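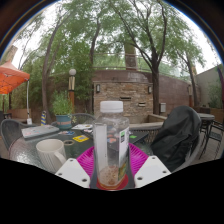
We bought the patio table in July, off a couple two streets over who were moving into a flat. It came with the chairs, and I carried them home one at a time because they don't stack and they don't fit in the car. The table we rolled on its edge along the footpath after dark, with a blanket taped around it. I would not do it that way again.

Since then it has turned into the place where everything ends up. I work out there most mornings until the glare gets too much for the screen. By lunchtime there are usually mugs on it, laptops, whatever was in the fridge door, and something that should have gone in the recycling. I've stopped pretending it will stay clear. What I do now is a proper clean-up before dinner, and I thought I would write down how it goes, as I've been meaning to post more about the house and less about the fence.

Bottles and jars go first. The rule here is that a bottle with a bit left in the bottom either gets finished or gets rinsed, and it doesn't go back in the fridge to be somebody else's problem. Our council takes clear plastic in the yellow-lidded bin but wants it emptied. I fill it a third of the way with warm water and a drop of dish soap, put the cap on, shake it and tip it down the laundry sink. If there is stuff stuck at the base I leave it to soak overnight and do it again in the morning. Uncooked rice works too. Kazuhiro Hayashi from the allotment taught me that one, and he also keeps the wide-mouthed bottles for seed, with the variety written on the label in marker. I have tried this with beans and it's fine as long as the inside is completely dry. 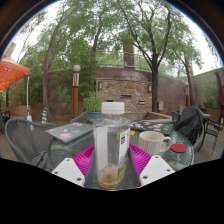
The patio table mid-morning, before the clean-up.

Laptops go in next, before any water comes near the table. Mine lives in a drawer in a Vevden sideboard by the back door, which has a power board behind it, so it charges while I cook. I peeled the stickers off my last one before I sold it and it took most of an afternoon with a hair dryer. I'd leave them on now and take less money.

Then the mugs. The ribbed sort look good but they hold tea stains in the grooves, and the dishwasher doesn't shift them. Bicarb on an old toothbrush does. I replaced two that chipped last winter and the replacements are a slightly different colour, and it bothers me less than I expected.

The glass top is the slow part. It's textured, so anything sticky stays in the pattern and a cloth just slides across it. I use a soft nail brush and a bucket of warm water with a splash of white vinegar, working from the middle out, then dry it with an old towel. I tried a spray from Rokmont that was meant for outdoor glass and it left streaks every time. The rest of that bottle is under the sink if anyone local wants it.

Chairs get hosed every couple of weeks, upside down on the grass. Dust collects in the weave where the arms bend. The pot plants get whatever is left in the bucket, provided it was plain water.

All up it takes 17 minutes, or longer if the dog is out. Next job is finding a cover that fits a round table and doesn't fill with rain.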